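Workshop Tips: Keeping a Two-Arm Bench Robot Happy

Posted July 21, 2018

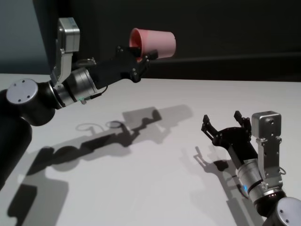
Left arm with the pink cup, right arm open and waiting its turn.

I've been running the pair of arms in the back of the Motport shop long enough now that people write in asking how I keep them from going sloppy. Most of it is ordinary shop sense, the same stuff you'd do for a drill press, plus a few things I learned by getting them wrong. So I finally wrote it all down, in the order I do it, with a couple of detours.

Start with the table, not the arms

Wipe the top before you power anything up. Mine is smooth and white, and I love it for that, because a dropped screw shows up right away. Damp microfiber, then a dry one. I stay away from glass cleaner with ammonia (it left a haze on my last top that I never did get out), and I don't use furniture polish on anything a robot has to set things down on. You want the cup to stay where you put it!

While you're down there, put your palm flat on the top and push. If the table rocks even a hair, fix it before you touch any settings. I once spent a whole evening re-teaching positions in Josuva, which is the little program I use to record moves, and the trouble was one leg sitting on a scrap of cardboard.

Cables first, always

If I only had five minutes for the whole job, I'd spend them on the gripper cables. The one on my left arm makes a loop from the underside of the gripper back to the wrist, and that loop needs to be big enough that the wrist can roll all the way both directions without pulling on the plug. Too big is bad too, since it'll snag on the other arm when they work close together.

How I check it: power off, turn the wrist by hand if your model lets you (read the manual on this, some of them really don't like it), and watch the plug. The cable can move all it wants. The plug shouldn't move at all. If it wiggles, seat it again and give yourself another inch of slack. I tried zip ties for a while and went back to soft hook-and-loop straps, because I kept cranking the zip ties too tight and leaving a dent in the jacket.

On the lower arm the cable can hang pretty near the table. Run your lowest move at a crawl with your eyes right at table height and make sure it isn't dragging.

Finger screws

The fingers on these grippers are all little linkages, and every joint has tiny screws. They back out. Slowly, but they do. I go over them every 14 days with the right size driver and just a touch of pressure. Don't muscle them! If one turns more than a quarter turn, I pull it, clean the threads with a cotton swab and a bit of rubbing alcohol, put on the smallest dot of removable threadlocker you can manage, and run it back in. Removable, please. I used the permanent kind on a knuckle once and ended up buying the knuckle.

A paint pen stripe across each screw head and onto the metal beside it saves a lot of squinting later. When the stripe doesn't line up, there's your loose one.

Setting the grip

I do all my grip setting with a cheap plastic cup. It's light, it gives a little, and it tells on you when you squeeze too hard. One finger goes inside past the rim, the other goes on the outside wall, and then I close in small steps until the cup stays put when I tug on it. My number on the Inaveck controller is 85. Yours will be different, so don't copy mine, but do write yours on a piece of masking tape and stick it to the controller. I have re-found that number more times than I'd like to admit.

Then turn the cup on its side in the air and leave it for a minute. Lots of grips hold fine upright and creep once the weight is hanging off to one side. If it creeps, clean the fingertips before you raise the force. Plain soapy water on a cloth, wiped dry. Nine times out of ten for me it's just hand grease from handling the parts.

Park the arm that isn't working

Give the idle arm a real parking spot, low and off to its side, gripper open. Open matters to me because I can look across the shop and see there's nothing in it. I also save that position under its own name so I can send it home with one button. Before any run with both arms, I play it through at the slowest speed with a hand on the stop.

Mind the sensors

If you have a sensor sitting on a bracket at each wrist like I do, check the pivot screw at the foot of the bracket whenever you do the fingers. A bracket that has slipped a little looks perfectly fine and throws everything off. I scratched a tiny line on mine where it belongs. Dust the sensor face with a photo blower, never your shirt.

Keep an eye on your lighting, too. A lamp moved across the shop changes all the shadows on a white top, and mine got fussy about it last November when I swapped out the overhead fixture. Now the lamps have tape marks on the floor.

The log

Cheap spiral notebook, hanging on a nail. Date, run count, what I tightened. I change the fingertip pads at 1,250 runs whether they look worn or not, and I get mine from Vallejo in the bulk bag. Keep the spares in a closed jar so they don't pick up sawdust.

Next time I'll do the wrist collars, once my new hex keys show up.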